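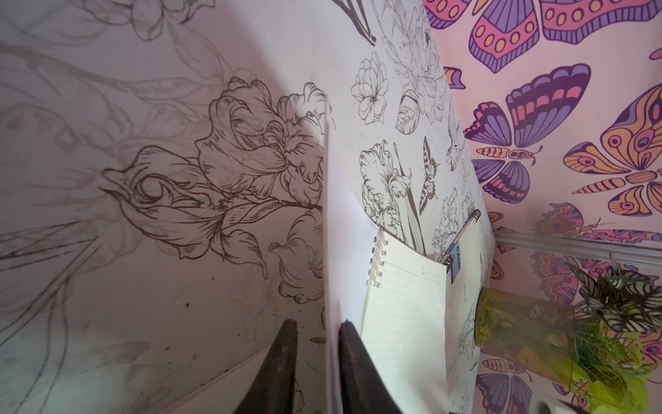
Thursday, May. Paper curl, second round

Carried on from Kazue's humidity runs. Question is still whether the curl in the Clanard stock comes from the coating or from how we store it. The Rillik sheets from the same cupboard stay flat, which points at the coating, but they are also heavier, so it settles nothing.

Setup
Strips cut with grain long and grain short, 30 mm wide, same guillotine, new blade. Labelled in pencil on the uncoated side. Felt pen went through last time and probably changed the wetting at that end. Hung from the bulldog clips in the cabinet, free end down, coated side facing the door.

Cabinet held at the high setting overnight, then dropped to the low setting at 9.15 am. Readings taken at the free end against the steel rule, by eye, same person each time (me). Ludmila wants the gauge used. The gauge foot presses the strip and I don't trust it on anything this light.

Observations
Grain long: slow curl towards the coated side, starting at the corners. Levelled off before lunch.
Grain short: faster, and tighter. Two strips rolled far enough to touch themselves and were taken out of the set. Marked X in the table.
Rillik, both directions: nothing I could measure.
Uncoated control: small movement the other way, recovered by 2 pm.

The direction agrees with what Natsumi had in her notes, i.e. the coating shrinks less than the base on the way up and drags it on the way down. Her curl was smaller. She was using the older batch and I can't find the wrapper to compare lot numbers. If anyone has it, please tape it in here.

Storage check
Pulled 6 sheets from the middle of the open ream and 6 from the top. Top sheets were already dished on the bench before any treatment. Middle sheets flat. So storage is at least part of it. The ream wrapper had been left folded back, and the cupboard is against the outside wall. Moved the open stock to the inside cupboard, second shelf, and put a board on it. Please leave the board on.

Problems
1. Cabinet door seal lifts at the lower hinge corner. Display reads steady but the strips nearest the door lag the others on every change. Discarded the outer row for today.
2. Clip pressure varies. Old clips leave a crease, and the crease stiffens the top of the strip. Aoi has a bag of the flat plastic type, will try those.
3. Brandico balance drifting again after warm-up. Zeroed between every weighing. Moisture figures from this morning are good to the second decimal at best, ignore the third.

Next
Repeat grain short at half the humidity step, 5 strips, inner row only.
Weigh before and after, with the balance on the stone slab this time.
Flatten the dished top sheets under the board for a week and see if they come back. Haruna thinks they will keep a set. I think they will recover on the grain long side.
Order door seal from Kälin. Part number is inside the lid of the spares box, not in the manual, the manual lists the old cabinet.

Added 4.40 pm: one grain short strip left on the bench since noon has relaxed by a third without any treatment. Not in the table. Time out of the cabinet needs to be logged from now on, for every strip, including the controls.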